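# What People Put in the Middle of the Table
### A study of centerpieces, fruit bowls and the mail that collects in them

Final report, Everyday Design Seminar
2025-05-03

**1. Why we picked this**

The honest version is that our first topic (airport carpets) needed travel money. The second version, the one in our proposal, says that the middle of the dining table is an overlooked piece of household design. Having spent two terms on it, we now believe the second version, or at least we can say it with a straight face.

Our question was simple. When a household buys something to sit in the center of the table, does it stay there, and does it do what the catalog said it would? We started in November with a stack of Saltora catalogs and a survey we thought was short.

**2. Method**

We mailed the survey to 1,000 addresses in Tromano and got 212 back. Our instructor called this "respectable." One envelope came back with a shopping list in it and no survey, and we didn't include it in the total, although it did mention bananas.

From the 212 we picked 16 households for home visits. Each visit took an hour. We asked people not to tidy up beforehand, and every one of them tidied up beforehand.

We also read the home section of the Marikar department store catalog as far back as the library would let us, which was a long way. The run ends with a page of wax grapes that one of us still thinks about.

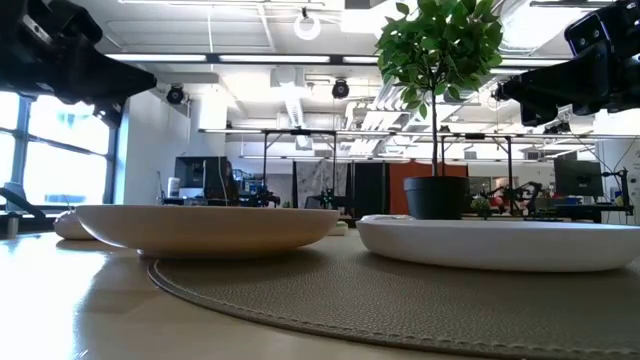 The survey had a section on objects and a section on feelings. The objects section went well. In the feelings section, people were asked to finish the sentence "The middle of my table makes me feel..." and the most common answer was a blank. The next most common was "fine." We had planned a chart for this and still have the empty file.

**3. What we found**

*3.1 The bowl wins.* Bowls beat vases, candles and runners in the survey by a wide margin. People like a bowl because it looks as if it has a job. On our visits, though, fruit was only one tenant among several. We met keys, batteries, a tape measure, takeout menus, and in one home a bowl that held a slightly smaller bowl, which held a receipt for both.

*3.2 Fake plants are doing fine.* We expected people to be embarrassed about artificial greenery. They were proud of it. Several respondents wrote that they had killed a real plant first and felt they had earned the other kind. The Vivine leaflet we used as a source recommends dusting the leaves weekly, and in all our visits we did not meet a person who had heard of this.

*3.3 Placemats wander.* A placemat bought for plates tends to drift inward and become a base for whatever lives in the middle. Owners explained this as protection for the table. When we asked what the table was being protected from, they looked at the table for a while.

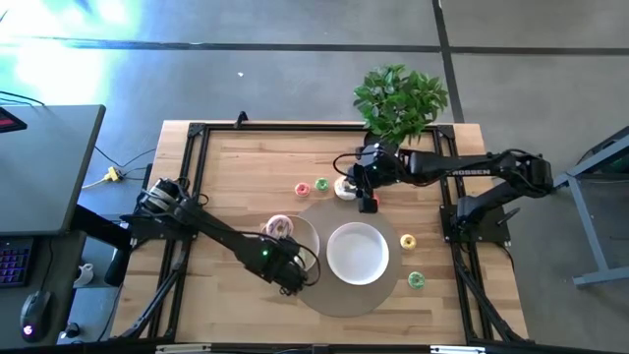
*3.4 Height matters more than style.* The complaint we heard most was about not being able to see the person across from you. Catalogs handle this by photographing tables with no one sitting at them. The households handled it by moving the centerpiece to the counter before dinner and back again after, which is a lot of commuting for a vase.

*3.5 Food is the best centerpiece and the worst to study.* Put out a plate of pastries and all other decoration goes unnoticed. We know this because we brought a box of them to each visit as a thank-you, and our notes from the first few visits get noticeably thinner once the box is opened. After that we handed it over on the way out.

**4. Problems with the study**

There were some. People who answer a survey on centerpieces are probably people who have one. Our sample leans toward houses with a dining table, and a fair number of our classmates eat over the sink. We also changed the wording of one question after the first mailing, from "decorative object" to "thing," and got much better answers, which makes the two batches hard to compare.
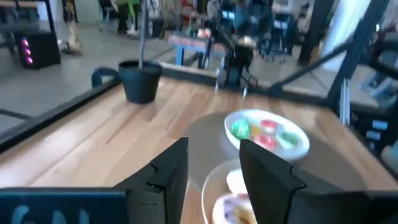

The catalog work has its own gap. The 1,958 pages we read were all from stores that wanted to sell something, so they tell us what people were told to want. What people really had on their tables in those years is mostly lost, apart from a few family albums where the middle of the table is hidden behind a turkey.

**5. What we would do next**

A second round should visit the same 16 homes at a different time of year – holidays in particular, when the usual bowl gets bumped by something with glitter on it and may or may not get its place back. We would also like to weigh the mail.

The survey form, the coding sheet and the visit notes are in the appendix. The coding sheet has a category called "other, sticky" that is explained on its second page.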